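3. Working rules for recording suture trials

3.1 Background

Groups that record teleoperated suturing on bench pads tend to agree on the task and disagree on almost everything around it. One site counts a stitch as finished when the second throw is down, another when the tails are cut. Some sites clear the pad between stitches and some leave the cut ends where they fall. When the recordings are pooled, these small differences show up as noise in the labels. The rules in this section were drafted by Meijer and Lacson for the Gendeo trials and revised in June after comments from the Uketti site.
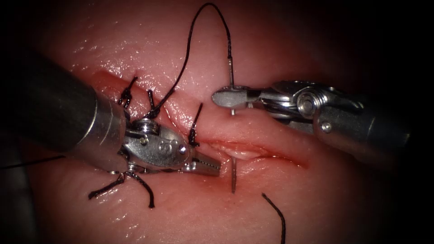

We kept the rules short so that an operator could read them at the console before a session. Each rule names one person who is responsible for it. An operator who breaks a rule during a trial says so aloud, the session lead notes the time, and the trial continues. Stopping a trial for a small fault proved more harmful to the data than the fault itself, as operators sped up on the restart.

3.2 Handling of needle and thread

12 shares

The needle is to be held in the jaws or parked in clear view of at least one camera at all times. Grip on the thread is treated separately. Jaws with serrated faces can fray braided suture, so the working strand should be gripped close to the tip and released before the arm is moved to a new stitch. Reviewers check this from the wrist view, where the jaw tip and the strand it holds can be seen together.
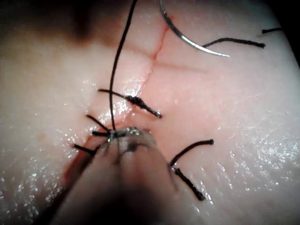 Knot labels gave us the most trouble in the first draft. Annotators at the two sites used different cues, and agreement was poor until we asked them to mark the knot and its tails as separate items. Tails on neighboring stitches can point in any direction. In Figure 2 the middle suture has one tail toward the upper left and the other toward the lower right, while the suture next to the gripper tip fans out to the left, and a reviewer who judges only by tail direction will assign ends to the wrong knot. The rule now says that a tail belongs to the knot it can be traced back to, and if it can't be traced it is labeled as loose thread.

3.3 Loose material on the pad

Cut thread may stay on the pad during a trial if it lies clear of the open incision. It must be labeled from its first visible frame. Mahasneh had proposed removing every piece before the next stitch, but the extra arm motion added long idle stretches to the recordings and gave the annotators more to sort out. We dropped the proposal after a short test.

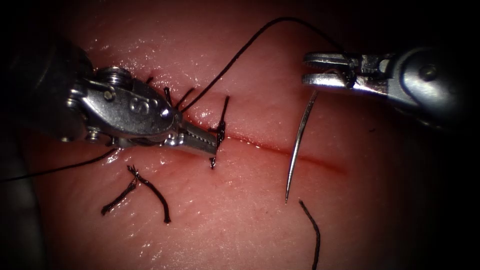 Figure 3. Fixed camera view of the pad with both arms over the pad. Discarded suture lies at lower left.

3.4 Camera checks

Each session uses a fixed view and a wrist view. The session lead confirms before the first stitch that both streams share a clock and that the incision is in focus in each. Glare from a glossy pad is accepted as long as the edges of the wound can be followed. Lamps are not moved once recording has begun. The wrist view is often partly blocked by the instrument itself, and annotators should go to the fixed view before marking anything as hidden. Labels are entered in Stistar, and a disputed label is settled by a second reader from the other site.

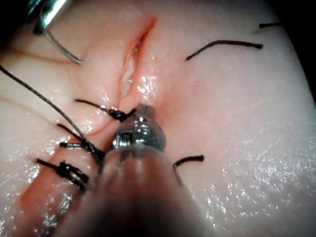

3.5 Limits of the rules

The rules cover interrupted stitches on synthetic pads only. We have not tried them with a running stitch, where the definition of a finished stitch would have to change. They also say nothing about operator skill, which each site still records in its own way.

0 comments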